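6 min read
June 3, 2021 — Ilaria Ruggiero and Lenka Ondrejka

3.2 Layers and rider comfort

Route notes from the Melis rally gave us 80 usable rider diaries, covering some 3865 km of gravel and forest track. Riders wrote them each evening in camp, before the next day's roadbook was handed out. Most entries deal with navigation errors, but clothing comes up often, above all on the cold morning stages out of Drillach. 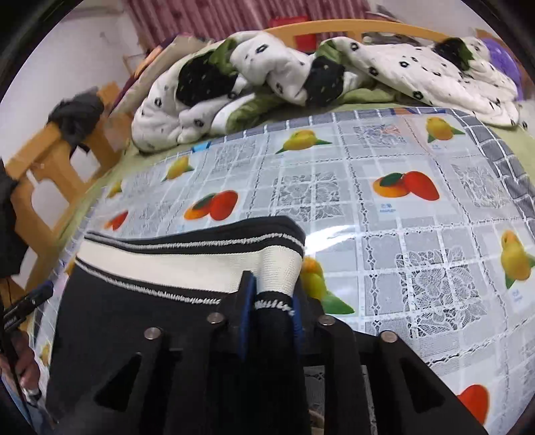 Figure 3. Knitted layer, upper edge.

Riders who stood on the pegs for long stretches complained most about the waist. A base layer that rides up leaves a gap between jacket and pants, and wind finds it quickly. We coded each garment by color, knit and edge. A black knit with a wide cream ribbed band, as in Figure 3, was entered as "dark, banded." Plain edges went in a separate group. The code says nothing about fit — that came from the diaries alone.

Eleven riders changed layers between the October stages. Their entries were kept, with both garments listed under the same rider number.
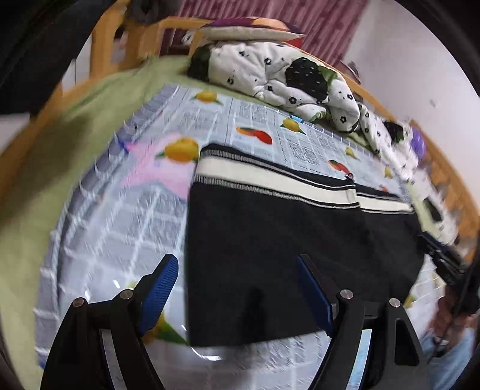

3.3 Roadbook errors

A missed note was logged when a rider passed a junction and turned back. Stages set by the Cestia club had fewer of these than those set by Juson, whose tulip drawings were smaller.

Contact the authors | © 2021 | Back to top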